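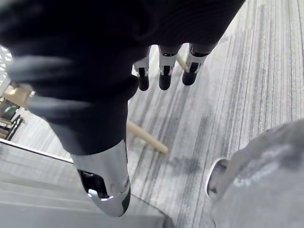 The open day at Flanton ran on a Thursday in November, from ten until four, and the laundry demonstration was on the program twice. I stayed for both sessions. My argument is that demonstrations of this kind are judged on the wrong quantity, and that the visitors are as much to blame as the hosts.

The quantity people ask about is speed. Within minutes a man next to me wanted to know how many shirts per hour. Azadeh Shokri, who ran the morning session, gave him a cycle time and he wrote it down. A cycle time measured with the staff standing by describes the staff as well as the machine. I would have preferred the number of interventions, and a definition of what was counted as one.

To its credit, Flanton had a log on a side table. It listed 1589 attempts since the Obi controller was installed, 291 of them marked "assisted." The word covered everything from a spoken restart to a person moving the basket. Those are different failures with different costs, and a single column hides that.
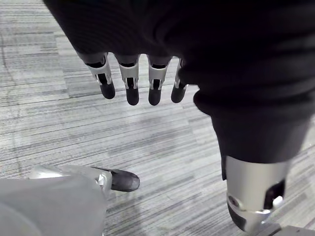 Hands and sleeves

Most of the technical talk concerned the hands. A multi-fingered hand has an obvious appeal to an audience, and I am not against it. Cloth is a hard case for two flat jaws. But every added joint is one more thing to calibrate, and the covering over it has to bend without pulling on the drive. I asked how often the black sleeves are replaced. The answer was "when they need it." A maintenance interval should be stated in hours or cycles, even if the figure is poor.

Cables are the other neglected item. A product sheet shows a clean floor. A household has chargers, lamp cords and whatever the last person left behind, and a mobile machine has to work over and around them. 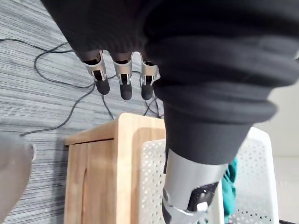
A buyer comparing two systems will find payload and reach on the first page and nothing on any of this. Laine Org, who spoke for the integrator Ivudby, told us the Erix test plan includes 800 runs with the furniture shifted between runs. That is the right kind of test. I would like to see the results published with the bad runs left in, along with the distance each piece was moved.

The afternoon session used the same room and a different operator. I found it the more useful of the 2, mainly for the pauses. Flanton's people did not talk over them, and a visitor could watch the arms between motions and ask what the controller was waiting for.

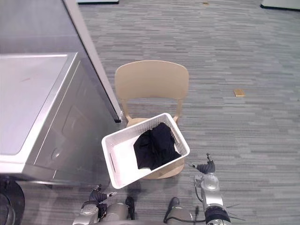 Basket on the chair, with a dark cloth inside and both hands clear of it.

My recommendation to anyone planning an open day is modest. Post the log at the entrance. Split the assisted column by cause. Let a visitor choose where the chair goes, and leave the operator's screen facing the audience. The cycle time can go at the bottom of the sheet, where the man with the notebook will still find it.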